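Why Does Soup Get Hot but the Handle Stays Cool? 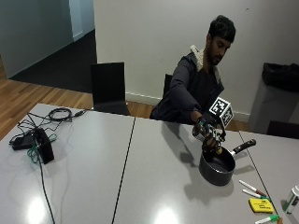 Trerkcombe Children's Museum – Kitchen Science Club

Have you ever helped to cook soup at home? The metal part of a saucepan becomes very hot, but a grown-up can often hold the handle with a bare hand. How is it possible? Both are parts of the same pan!

To understand this, we must first speak about heat. Everything in the world is made of very small pieces called particles. They are so small that you cannot see them with your eyes. These particles are always moving a little. When something is cold, they move slowly. When it is hot, they shake very fast.

Now imagine a line of children who stand shoulder to shoulder. The first child starts to jump and bumps the second one. The second child bumps the third, and soon the whole line is jumping. Heat travels in a pan in the same way. The stove makes the bottom shake, and the shaking passes from one particle to the next. Scientists call this conduction.

Some materials pass the heat very quickly. We call them conductors. Copper, aluminum and iron are good conductors, so they are good for making the bottom of a pan. Other materials pass the heat slowly, and we call them insulators. Wood, cork and many plastics are insulators. Air is one too, and this is why a thick sweater with a lot of air between the threads keeps you warm in January.

Many pans have a handle made from an insulator. Be careful – some handles are metal all the way, and these can burn you. Always ask a grown-up before you touch.

Try it: the spoon race

You need a metal spoon, a wooden spoon, a plastic spoon, a mug, a little butter and 17 small beads (you will use only three, but they like to roll under the fridge).

Put a small piece of butter near the top of each spoon handle and press one bead into it. Stand the spoons in the mug with the beads at the top. Ask a grown-up to pour in hot water. Then wait and watch. Which bead falls first?

Write your answer before you start. Nerea Montoya, who leads our club on Monday, also likes to see wrong guesses, so please do not erase yours!

New words

Particle: a very small piece of matter.
Conductor: a material that lets heat pass quickly.
Insulator: a material that lets heat pass slowly.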